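How do I fold jeans on a bed without ending up with a lump?

Posted in Home & Laundry by Olitlow

Every folding guide I read assumes I own a big clean table. I own a bed. It has a fluffy pink blanket on it, and folding jeans on that is like ironing on a sheep. I line up the legs, press down, let go, and the whole thing relaxes into a shape of its own choosing. The drawer they have to fit in is not deep. Is there a method that works on a soft surface, or do I need to go and fold on the kitchen counter like an animal?
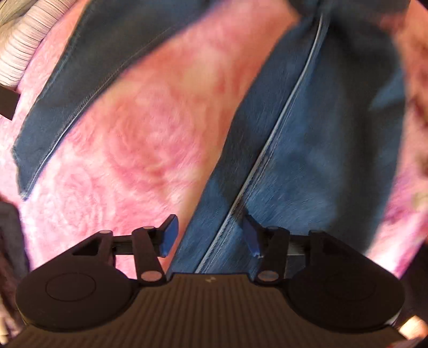 Skokarico
Jeans don't need a hard surface, they need you to stop pressing. When you push down, the fluff pushes back, and you get the lump.

Try this:

Hold the jeans up by the waistband and give them one good shake.
Fold them in half in the air, one leg over the other, back pockets facing out.
Lay them down and tuck in the pointy bit at the crotch so you have a straight strip.
Bring the hems up to just short of the waistband.
Fold what's left in 3 and stand it on its edge in the drawer.

Do your smoothing with the flat of your hand, from the waist toward the hems, and go easy. If your drawer is really shallow, fold in half one more time before you stand it up and accept that it will be a brick. I've been doing it this way since I moved into a place with no table at all, and my drawer shuts on most days.

Also check the pockets first. I once folded a receipt into a pair in February and wore it as a crease until summer.

Donov
just hang them

Alvarado
Hanging is fine if you have closet rods to spare, and the original post does say drawer.

I'd go along with Skokarico except for the last step. Heavy denim won't stand up by itself unless the drawer is nearly full, so with only a few pairs I roll them from the hems up and lay them seam side down. And if the blanket really bothers you, fold it back and use the sheet underneath. Or put a large piece of cardboard on top of it. Mine came out of a moving box and lives behind the dresser — ugly thing, but flat.

Olitlow
Cardboard it is. The blanket was not open to negotiation. Rolled two pairs, stood one up, and the one standing has already leaned over on the others.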